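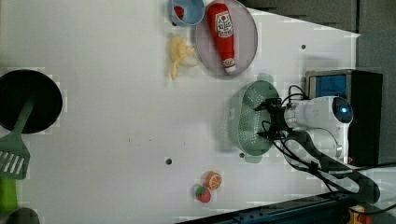 Slide 1. Clearing a table: where the work is

Leave the slide up for the first couple of minutes.

Start with the colander. The gripper is over it with the fingers slightly open. It has a raised rim and a small tab handle at each end. Ask the room where they would grasp it. Most people say the handle. A two-finger gripper can take the handle or pinch the rim. The handle gives less to hold, and a lift from one end tilts the load. The rim is better if the fingers clear the base.

Then the plate. A ketchup bottle is lying across it. "Put the plate away" is now two jobs in a fixed order, and the instruction mentions only one of them. Same point for the light-blue bowl with the small red thing in it. Is the bowl to be emptied first, or moved as is? A person asks or guesses. The system has to have a policy.

Mention the spatula lying over the pan. Contact between objects is the normal state of a kitchen. Test sets with every item standing alone on a clean surface overstate success.

The food on this table is toy food. Say so plainly. A toy strawberry does not bruise.

Slide 2. The question for this talk

Can a machine do household or shop-floor chores yet? Split it into three questions and keep them apart for the rest of the half hour:

Can it do the motion?
Can it do the motion every time?
Can it be left alone with the job?

Current answers: yes for many items, no, and only in a fenced cell with known parts.

Slide 3. What we ran at Pliltport

Table-clearing trial, internal name Davura. One arm, fixed base, two-finger gripper. 2413 logged pick attempts across 56 household items. Items were rigid, semi-rigid or soft. No liquids. No glass, which was the safety officer's decision and I agree with it.

Be clear that an attempt means one closing of the gripper on one item. It does not mean one table cleared. Vendors mix these two and the difference is large. A pick that works 95 percent of the time, repeated over 15 items, finishes the whole table without a miss less than half the time. Do the arithmetic on the board if there is one. It comes to 46 percent, assuming independent failures. Ours were not independent, so treat it as a first estimate.

Slide 4. Where attempts failed

Go in this order.

Thin items flat on the table. Knives, lids, plates with a low rim. The fingertips have to get under the edge or come in from the side, and the table is in the way. People slide the item to the table edge and take it there. We scripted that motion for plates and it helped. It does not help when something is standing between the plate and the edge.

Open shapes. Colanders, baskets, racks. Holes confuse depth sensing, and the slots in a spatula head do the same. The grasp planner sees surface where there is none, or the reverse.

Items resting on other items. The lift is good but the neighbor comes along, or falls. We counted this as a failure even when the target item arrived where it should. Tadeo Núñez argued for a separate class and he was probably right. The numbers in the handout use my version.

Cables. Short remark only. Cables routed outside the arm limit wrist rotation and can sweep light objects off the table. The planner must know about them. Ours knew about the arm and nothing else until April.

Slide 5. Time

30 seconds per item was our planning limit. Past that the controller gave up and moved on. A person clears the same item in two. For a household this may not matter, if the machine works while people are out. For a shop floor it decides the case.

Do not let the discussion go to speed too early. Raising arm speed saves little when most of the cycle goes to perception and replanning.

Slide 6. The shop floor comparison

Rokeo bench, small-parts kitting. Same gripper class, much better results. Reasons:

Parts arrive in trays, same orientation.
Lighting does not change.
A failed pick goes to a reject bin and a person looks at it at the end of the shift.

The third point is usually left out of the sales deck. The cell has a human recovery step built in. A home has one too, namely the owner, who bought the machine to avoid it.

If asked about Moriarty: that is our scheduling software. It decides item order. It has no effect on grasp quality and I would keep it out of this talk.

Slide 7. What would change the answer

Recovery. Detecting a dropped item, finding it again, deciding whether to pick it up. Without this, unattended work stops at the first error.

Force sensing at the fingertips, good enough to notice slip before the drop.

Order of operations learned from the state of the table. Bottle first, then plate.

Slide 8. Recommendation

For shop floors: buy for trayed, repeated parts. Write the reject rate into the contract, and define an attempt in the same document.

For homes: wait, unless the task is one kind of item in one known place. Loading a single rack from a single counter spot is within reach. "Tidy the kitchen" is outside it.

Questions. Filippos Papadakis takes hardware, Tadeo takes the statistics. Handouts are by the door, item list on the back page.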